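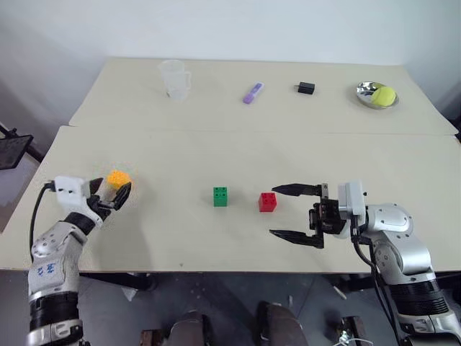 Leif Bjarnason would rather the budget talk started with hands, and he said so before the coffee was poured. Arms hold their price. Hands wear out, get swapped, get argued over, and in his view anyone who buys the arms first and picks the hands later pays twice.

He runs equipment planning at Saltuvard, a small shop that sets up bench robots for parts handling. We caught him Wed 8 July between two supplier calls, so this is quick.

First thing, the mix. Saltuvard buys one hand with fingers and one plain gripper for a two-arm bench, and gets asked about it all the time.

"People want matching," Bjarnason said. "Matching looks good on the quote. But the fingered hand is the expensive line, it's the one with the long lead time, and most of what you do all day is pick up a thing and put it down. A gripper does that. Buy one of the fancy ones, learn what it's worth to you, then decide."

Lead time came up a lot. The last fingered hand took 17 weeks from Durnside, ordered before the spring and not on the bench until well after April. The gripper was there in four. He now puts lead time in its own column on the budget sheet, right beside the price, and won't sign off on a line where its blank.

Spares next. His rule is 20 percent of the hardware price held back for the first year, cables and finger pads mostly. Finance hates it. "They see money sitting there. I see a bench standing still over a pad that costs less than lunch."

And the test objects? Toy blocks, a sponge, a tennis ball. Cheap stuff on purpose.

"I had a guy show me a catalog of test parts, machined, in a foam case, lovely. No. Blocks. You drop one, you pick it up. When the customer's real parts show up you've already got your grip settings close." 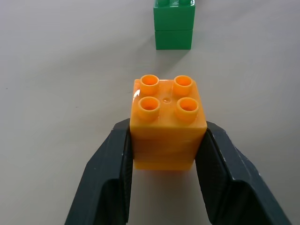 So what should a first-time buyer spend on before a second arm? A decent table, Bjarnason said, then training time for whoever is going to run the thing, then spares, in that order. Only after that would he look at more arms.

He is less sure on renting. Gunnlaugsson offered him a rental deal last year, and he turned it down over the service terms, which he called fine for a demo and useless for a workshop. A shorter contract might have changed his mind. He'd still tell a school or a one-person outfit to ask about it.

Software he budgets by seat. Saltuvard uses Cinow to plan and log its runs, two seats, and he wants a third but hasnt put it in yet. "Next year's fight."

Any purchase he regrets? Long pause. A cart. Bought to move a whole bench from room to room, more than 20 pages of paperwork to get it approved, used twice.

"It's a very nice cart," he said, and picked up the next call.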